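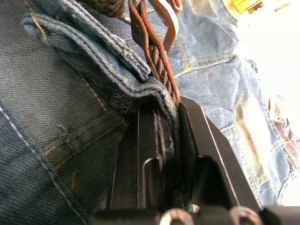

Replacing a Worn Zipper Slider

A zipper that closes and then splits open behind the slider usually has sound teeth. The slider has spread, and a new one costs less than a full zipper.

Find the size first. It is normally stamped on the back of the slider as a single digit. Coil, molded and metal sliders are not interchangeable, even at the same size. The Closteo repair kit covers six sizes; Hilus sells them singly.

You will need end-cutting pliers, flat-nose pliers, a top stop and a replacement slider.

1. Pry off both top stops with the end cutters. Work from the back and do not nick the tape.
2. Run the old slider up and off.
3. Feed both sides of the tape into the new slider from the top, pull tab facing out. Keep the two sides level — one tooth of offset will leave a bulge at the bottom.
4. Close the zipper fully, then open it. Repeat several times.
5. Crimp on new top stops directly above the last tooth.

If the teeth still separate, squeeze each side of the slider lightly with the flat-nose pliers and test again. Too much pressure cracks the casting.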